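Small push-button trash can: bag keeps slipping and bunching, what size liner?

Posted in Home Organization > Kitchen and Craft Room

Mahlet Woldegiorgis
I bought a small countertop trash can with a domed lid and a push button on the front. I keep it on my craft table for thread ends, paper backing and tape scraps. The can is fine but I can't get a bag to sit right in it. I have tried grocery bags and a roll of regular bathroom liners. The grocery bags are too stiff and the lid won't click shut over them. The bathroom liners go in, but after a day or two one side drops down inside and the scraps end up under the bag. I have to tip the whole thing out over the big can in the kitchen.

Is there a liner size that works for these, or a way of putting the bag in that holds? I would rather not use tape because I empty it twice a week. The box had no liner size on it, just the name Welamus.

3 replies

Gadisa Dinsa
Just don't use a bag. Rinse it out. Mine has never had one.

Tsehay Lencho
I have had one of these on my sewing table since December and went through the same thing. Two points.

First, size. Measure around the outside of the rim with a sewing tape, then divide by two. The flat width of the bag should be a little more than that number. If it's a lot more, the extra plastic has nowhere to go and it slides. My can measured 19 inches around, so I looked for a bag between 10 and 11 inches wide. I ended up with a roll of Fliretti mini liners, 100 to the roll. They are thin, and thin is what you want for the lid.

Second, how you put it in:

Take the lid off completely if yours comes off. Mine lifts straight up.
Open the bag and push it down to the bottom with your fist so there is no air under it.
Fold the top over the outside of the rim all the way around.
Gather the slack at the back, away from the button, twist it once and tuck it under the fold.
Put the lid back on and press down evenly. Try the button before you walk away.

If the button sticks, there is plastic caught under the front edge. Pull that part of the bag down a bit more on the outside and try again.

The outside will not look neat. You get a skirt of plastic hanging below the rim whatever you do. You can trim it with scissors but leave a couple of inches or it will slip back in.

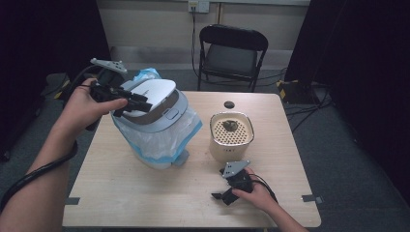

Push-button can with the liner folded over the rim, next to a container with a perforated lid.

For the measuring, do it with the bag off. I did it over the bag the first time and bought the wrong roll. That was 500 bags, and I am still using them up in the car.

Tsegereda Zeleke
Agree with Tsehay on thin bags. A wide rubber band over the fold also works if you don't mind how it looks. Put it just under the rim, below where the lid sits. I reuse the same one each time and it takes me up to 30 seconds to change the bag.

Don't bother with scented liners for thread and paper. They cost more and the smell gets into the fabric.

Mahlet Woldegiorgis
Thank you. Measured it and mine is also 19 around, so I will look for the narrow ones. The twist at the back is already holding better with the bags I have.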